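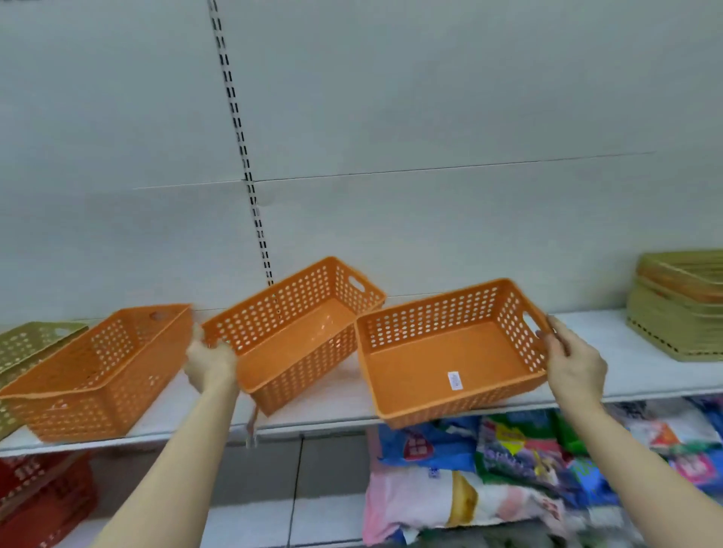
What do we still need before Zeno can run the sorting round in June? A better grasp on thin rims, and a lot more recordings of people handling baskets.

Saturday, 4 pm. Long day for the club but a good one! Séverine and I spent the morning on the shelf task (pick up a basket, turn it, put it back straight) and I finally get why our first script was so bad. I'd written it as one hand holds, other hand moves. People don't do that. With the orange ones both hands are busy at once, each on its own basket, and one gets tipped up while the other just gets pinched by the rim. So the labels have to be per hand from now on. I've changed the sheet, please use the new one.

Count so far is 128 clips, of which 19 are no good (labels missing, my fault, I'll redo them next week).

Thanasis thinks the little holes in the basket walls are going to mess with Bilico's edge finder. He ran it on 12 clips after lunch and it kept drawing the rim one row of holes too low. Blurring first helped a bit, but then it loses the handle slot, and we kind of need the handle slot! He wants to try Pichon's old filter, if anybody can find it. I think it's on the gray laptop.

Gripper: both new finger pads are on. The left one closes a hair late, around 2 mm behind the right. Shimmed it with card for now.

To do: real shim, new labels on the old clips, ask Brarum if the rules allow nested baskets. I keep reading that page and can't tell.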